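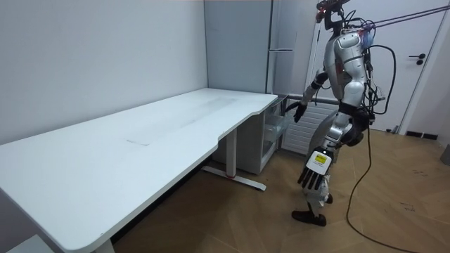
5. Setting up the desk unit

Before you start, read the section on electrical safety and check that the box holds the desk unit, the power adapter, the network cable and the printed code card. Keep the code card. Inel cannot read your code from its own records, and a replacement unit has to be registered from scratch.

5.1 Choosing a place

1. Put the unit on a flat, dry surface within reach of a wall outlet.
2. Leave a gap of two inches on every side. The vents are on the left and right, and the unit shuts down if both are covered.
3. Keep it away from radiators, windows that get afternoon sun, and metal filing cabinets. Metal shortens the radio range more than a wall does.
4. Point the display toward the place where you normally sit. The viewing angle is narrow.

Note: The Bernero wall bracket fits this unit but is sold separately. If you use it, mount the bracket first and complete 5.2 with the unit still on the desk.

5.2 Connecting power and network

1. Plug the network cable into the port marked LAN. The other port is for service use.
2. Connect the free end to your router.
3. Plug the power adapter into the unit, then into the wall. The display lights up and shows a row of dashes.
4. Wait until the dashes are replaced by the time. On first start this can take five minutes, longer if the unit finds an update.
5. If the dashes are still there after that, unplug the adapter, count to ten and start again from step 3.

CAUTION: Use only the adapter supplied. Adapters from the older Osdale units have the same plug but a higher voltage, and they will damage the board. Damage of this kind is not covered by the warranty.

We use cookies to remember your language and to count visits to our manual pages. Accept all | Settings

5.3 Adding room sensors

Each sensor reports temperature and humidity to the desk unit. Add them one at a time, with the sensor and the unit in the same room. Move them to their final places afterward.

1. Press and hold the round button on the unit until ADD appears.
2. Pull the plastic tab from the sensor's battery door. The sensor light blinks green.
3. Type in the number printed under the sensor. Leave out any letters at the end.
4. Wait for the tone. The sensor now appears in the list with a default name.
5. Change the name if you want to - the default is only a number and is hard to remember in a large office.

Note: A new sensor needs an hour to settle. Readings taken before then are stored but left out of the daily average.
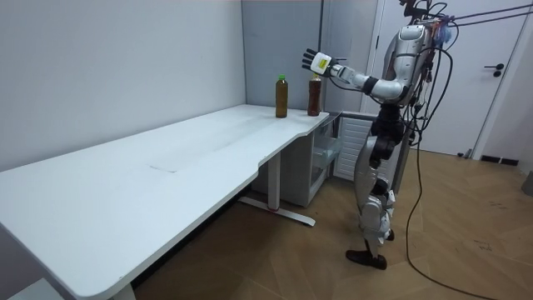

Khondokar wrote in to say that two of the sensors kept dropping off the list every night, and that moving the desk unit off a steel shelf cured it. "I had already changed the batteries twice, so please put the part about metal somewhere people will see it."

5.4 Checking the log

The unit stores 1,386 readings. When the log is full, the oldest reading is overwritten and no warning is given. To keep a longer record, turn on daily export under Settings > Log and enter an e-mail address. Send a test message before you rely on it.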